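Cube pose flips when the wrist rolls, Ichikawa tracker

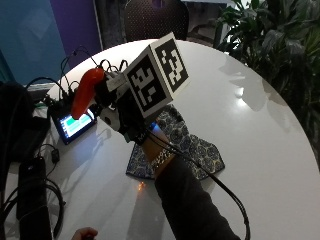 Marker cube on the hand rig, view of the round table.

gantry_goblin
Posting in Perception because Tooling told me to, and Tooling was where Perception sent me in March. We're logging hand trajectories with the marker cube on top of the rig and running Ichikawa for pose. Translation is fine. Orientation is fine until the wrist rolls, and then the estimate snaps to a mirrored solution and our planner gets a trajectory only an owl could follow. Last session was 1,277 poses and 68 of them are flips. Config is stock except for the smoothing window, set to 3.

pelmet
Classic planar ambiguity. You're solving each marker on its own and averaging, right? With two faces in view you should feed all eight corners to one solve against the cube model. The flip mostly goes away.

gantry_goblin
It's in "cube mode", which I took to mean exactly that.

pelmet
It does not mean that. Cube mode picks the face with the largest area and ignores the other one. It's in the release notes, under "Improvements".

sudo_oatmeal
I'd look at the table before touching the solver. Glossy white top with an overhead light bouncing off it, so your auto exposure is probably set for the table and the white border on those markers is blooming. Corner refinement hates that. Lock exposure, throw a matte cloth over the whole thing, run again.

pelmet
Blooming gets you jitter. It doesn't get you a clean mirror image.

sudo_oatmeal
Jitter is what tips it from one solution to the other. We had this on the Wamus cell and a bedsheet fixed it.

pelmet
A bedsheet hid it. Different verb.

tenmm_socket
Smoothing window of 3 isn't helping either. If a flip lands in there you get blended quaternions, so now you have a pose that is wrong in a brand new way. Reject first, smooth after. Also that cable hanging off toward the lower right would bug me, any tug on the rig ends up in your data as motion.

gantry_goblin
OK, tried the joint solve using the branch from the Clukeck repo (it builds, eventually, if you pin everything). Same log, replayed offline: 3 flips left. All of them are where only one face was detected.

pelmet
I'll be over here being gracious.

sudo_oatmeal
So there are still flips. Lock your exposure.

gantry_goblin
Doing both. If the second face still drops out I'll gate on the previous pose, and the planner can wait a tick like everybody else.

lurk_mode_283
Does the Clukeck branch work with Lavuteck calibration files or do I have to convert them again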